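Running a Quiz Night for Kids at Your Kitchen Table
Household tips by Macarena Godoy
April 4, 2025

I love a home quiz. It costs almost nothing, it gets cousins of all ages into one room, and the whole thing can be put together with what's already in your drawers. We've held ours at the kitchen table since my oldest was in second grade, and these are the tricks that stuck.

Write the questions on index cards, one per card, with the answer on the back in pencil. Pencil matters! You'll find mistakes, and you'll want to fix them without rewriting the card. I own 494 cards at this point and keep them in two shoeboxes, sorted by age group. A strip of masking tape on the lid makes a fine label and peels off clean when you need to change it.

Go around the house for your questions. Read the back of the rice bag, the care tag on a sweater, the dial on the oven. "What temperature do we bake the rolls at?" got the biggest argument we've ever had, and the whole table ran over to look at the recipe card.

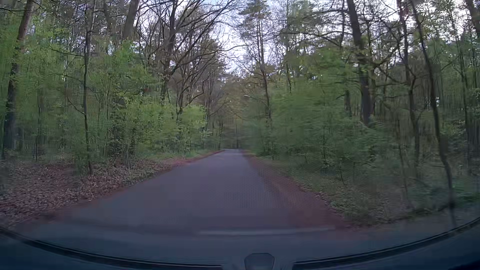
For team colors, skip the store and cut up an old bedsheet. Strips two inches wide and long enough to tie around a wrist work for little kids and grown-ups alike. Dye them in the sink with leftover food coloring and a good splash of white vinegar, then let them dry overnight on a rack with newspaper underneath. The color fades in the wash, so I rinse ours by hand in cold water and keep them away from the towels (learned that one the hard way).

Buzzers: a metal mixing bowl turned upside down with a wooden spoon. It's loud, it's funny, and it can't run out of batteries. Put a folded dishcloth under the bowl if your table scratches. Teams that share a wall with neighbors may prefer a desk bell.
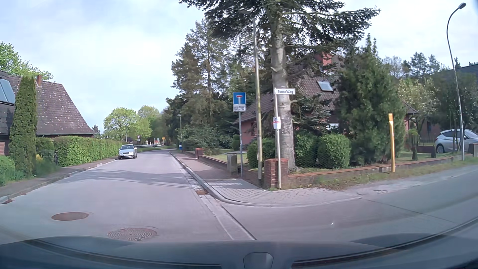

A rapid fire round needs a timer the kids can see. I use the egg timer from the stove, set to 2 minutes, and stand it on a stack of cookbooks in the middle. Read fast, take the first answer, move on. Passed cards go face down in a cake pan so they don't get mixed up with the ones you haven't read.

For the picture round, slide your prints into clear page protectors and wipe them down with a damp cloth afterward. Sticky fingers are part of the fun, but not part of next month's quiz. Old calendars are a gold mine. Ask what's in the distance, or what color something was after you've turned the page over.

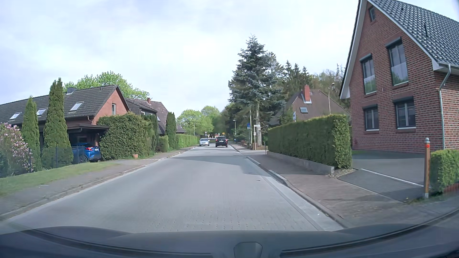
A silver car and a black SUV on a residential street.

Scoring is where things used to fall apart at our house. Now I stick a sheet of baking parchment to the fridge with magnets and write on it with a marker. Test the marker on a scrap first, and keep the sheet doubled so nothing bleeds onto the door. We play to 300 points, with ten for a regular question and twenty for a picture.

Snacks should be dry and small. Pretzels, apple slices, popcorn without butter. Serve them in muffin tins, one tin per team, and you won't have bowls tipping over on the cards.
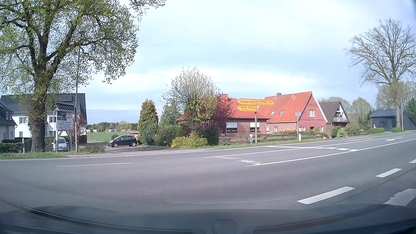

Prizes can come straight from the kitchen too. My kids will work harder for "you pick dinner" than for anything I could wrap. I write the prizes on slips, fold them up and put 7 in a clean jam jar — the winning team draws one, and the others split a plate of cookies.

When it's over, put a rubber band around the used cards and tuck them at the back of the box. They'll be fresh again in a few months.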